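Muletti — Tablero de prácticas para brazo de sobremesa
Inicio / Taller / Robótica / Tableros y accesorios

Tablero Disholm, kit completo con escena de simulación
67 € (recogida en el taller o envío aparte)
Disponibilidad: en stock, segunda tirada
Peso por panel: 1890 g

Descripción

El Disholm nació en una mesa de cocina, y todavía se le nota un poco. Jacobus Matlala llevaba todo un invierno montando y desmontando un brazo de sobremesa para poder cenar, y cada vez que volvía a atornillarlo las posiciones que había guardado ya no valían: el brazo bajaba un dedo más a la derecha, o un poco más alto, y vuelta a empezar. Lo trajo un día de diciembre al taller que compartimos, con una tabla vieja debajo del brazo y cara de pocos amigos, y entre unos y otros fuimos dando forma a lo que ahora vendemos aquí.

La idea es sencilla. El brazo va fijo detrás, centrado, y delante tiene un tablero cuadrado de madera hecho con cuatro paneles que se unen entre sí. Se desmonta, se guarda de canto detrás de una puerta y al volver a montarlo todo cae en el mismo sitio, porque las espigas no dejan margen para otra cosa. Quien viva en un piso pequeño o comparta banco de trabajo con gente que suelda, lija y pega cosas entenderá enseguida por qué nos empeñamos tanto en esto.

Cada panel sale de una pieza distinta y las vetas no casan. Al principio Ragnheiður Ásgeirsdóttir, que es quien corta y lija, quiso ordenarlas todas en la misma dirección, y desperdiciábamos muchísima madera. Ahora las dejamos como vengan: unas a lo largo, otras atravesadas, alguna en diagonal, con tonos que van de la miel al marrón bastante oscuro. A nosotros nos gusta (y además viene bien, como contamos más abajo al hablar de la cámara), pero si usted prefiere un tablero uniforme escríbanos antes de pedirlo y miramos qué queda en el montón.

Qué trae el kit

Cuatro paneles de madera con espigas y acabado al aceite
2 bandejas planas de bordes redondeados, una amarilla y otra cian, la cian un poco más pequeña
Cubos de colores: magenta, morado, rojo y uno verde y aguamarina
6 tornillos de fijación con su llave
Placa trasera para la base del brazo, sin taladrar
Escena de simulación con el tablero, las bandejas, los cubos y un brazo blanco de muestra con pinza paralela
Hoja de montaje en español y en inglés

El brazo no va incluido. Nos lo preguntan tanto que lo ponemos también aquí, aunque ya lo diga el título.

Montaje

Una la pareja de atrás y luego la de delante, y solo entonces junte las dos mitades. Si intenta cerrar los cuatro paneles a la vez, el último se resiste y acaba uno dando golpes, que es como se estropean los cantos. Los tornillos van por debajo. Apriete con la llave corta, a mano, hasta que note que la junta ha cerrado, y no siga.

La placa trasera la servimos lisa. Hubo una primera versión con los agujeros hechos, pensada para el brazo de Jacobus, y resultó que casi todos los que se interesaron tenían otro. Presente la base de su brazo, marque con lápiz y taladre. Si no tiene taladro de columna, pásese por el taller y lo hacemos en un rato; Pieter Magagula suele estar por las tardes y le encanta ver brazos ajenos.

Para las bandejas no hay tope ni marca en la madera, y es a propósito. Hay quien las quiere lado a lado en la mitad delantera, con un hueco en medio para dejar alguna pieza suelta, y quien las separa todo lo que puede. Si necesita que no se muevan nada, una tira fina de cinta de doble cara basta y luego sale sin llevarse el aceite.

La escena de simulación

Esta parte es obra de Tae-yang Woo, y le ha dedicado más noches de las que le correspondían. Está pensada para que pueda probar sus movimientos en el ordenador antes de soltarlos en casa, con el gato durmiendo al lado de la mesa. Las medidas del tablero virtual son las del de verdad, y cada bandeja y cada cubo son objetos independientes que se pueden mover, girar o quitar.

El fondo es liso, de un gris violáceo, y no lleva paredes ni muebles. Tae-yang probó a modelar nuestro taller, con estanterías y todo, y quedaba precioso, pero el portátil de Filippos Karagiannis echaba humo. Preferimos que funcione en máquinas modestas. La luz viene de arriba y las bandejas son brillantes, así que sacan reflejos; si su programa busca los objetos por el color, conviene que se acostumbre a esos reflejos desde el principio, pues sobre la mesa real también le van a salir en cuanto encienda la lámpara.

Con las vetas pasa algo parecido. Un tablero blanco se lo pone muy fácil a la cámara, y después llega uno a su mesa de siempre y el programa ve piezas donde solo hay nudos. Por eso la madera de la escena tiene el grano bien marcado, con cada panel orientado a su manera.

Un consejo sobre la colocación inicial de los cubos: no los deje siempre planos y centrados. Ponga alguno sobre la madera desnuda, gire otro un poco, deje uno asomando por la esquina de una bandeja, incluso inclinado. Son las posiciones en las que una pinza paralela se equivoca más, y es mejor enterarse pronto. Filippos tuvo su programa recogiendo cubos perfectamente alineados durante semanas, feliz de la vida, y el primer cubo torcido lo devolvió al punto de partida (nos dio permiso para contarlo).

Si su brazo es distinto del de muestra, puede sustituirlo por su propio modelo. Colóquelo en el mismo punto, centrado por detrás, y compruebe primero que llega a las esquinas delanteras con la pinza apuntando hacia abajo. Es la zona que más aprieta a los brazos cortos.

Cuidados

Un paño apenas húmedo para la madera y nada más. Las bandejas se rayan si se limpian con estropajo. Una vez al año agradece una mano ligera de aceite; nosotros usamos el de Briria, que huele menos, pero cualquiera para encimeras sirve. No lo deje pegado a un radiador.

Preguntas que nos hacen

Se pueden comprar paneles sueltos. Sí, aunque tenga en cuenta que el tono no será igual al de los suyos.

Sobre usarlo con dos brazos: se puede, pero habría que fabricar otra placa y de momento no la tenemos en catálogo. Quien quiera hacérsela puede pedirnos el dibujo.

En cuanto a cubos más grandes, estamos en ello. Naidoo, el taller de al lado, nos está preparando unas muestras y todavía no nos convencen los cantos.

Envíos y recogida

Los kits de esta tirada salen a partir del 25 de abril, por orden de pedido. Van en una caja plana y bastante pesada, así que si puede venir a buscarlo le ahorrará un disgusto al repartidor, y de paso le enseñamos el banco. El enlace a la escena llega por correo con la confirmación, de modo que puede ir trasteando con ella mientras espera la madera.

Una vez abierta, nuestra costumbre es empezar con el brazo recogido en la mitad trasera, la pinza vacía y por encima de la mesa, y programar desde ahí el primer acercamiento a una de las bandejas.

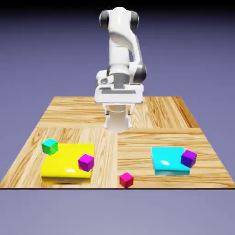 Después de ese primer acercamiento, guarde la posición con un nombre que vaya a reconocer dentro de un mes y pruebe el camino de vuelta antes de cerrar la pinza sobre nada. Si se atasca, escríbanos con el archivo adjunto y díganos qué brazo tiene; Tae-yang contesta casi siempre de noche.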